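Snack Tub Season at Scanlon Street

Our pantry shelf has had a bit of a makeover! Eugénie Vasseur and I spent a very happy afternoon sorting the snacks for the Galtura long weekend, and the clear tubs have won us both over. Five households share the cabin, so everybody gets a tub of their own, and the kids can go straight to theirs without asking a grown-up (bliss).

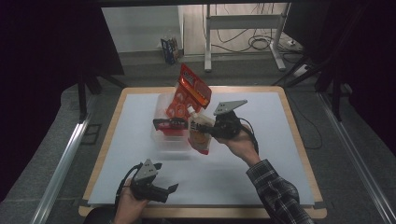
Pouches are my favourite thing to pack for a long drive, and we go through heaps of them between Usmont and the lake. They squash in sideways, they weigh next to nothing and there's no spoon to wash up. I do love the one with the white spout cap and the orange food on the front, such a cheerful colour next to a big red snack bag! Eugénie would fill a whole tub with them if I let her.

Big bags are trickier. We try them standing up, then on a slant, then swap everything over and have another go.

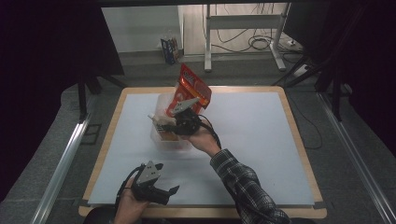 Then there's the great debate over whether the savoury stuff gets its own tub. I say yes, Eugénie says mix it all in and let people rummage. More from the cabin once we're back!

Nesma Benmoussa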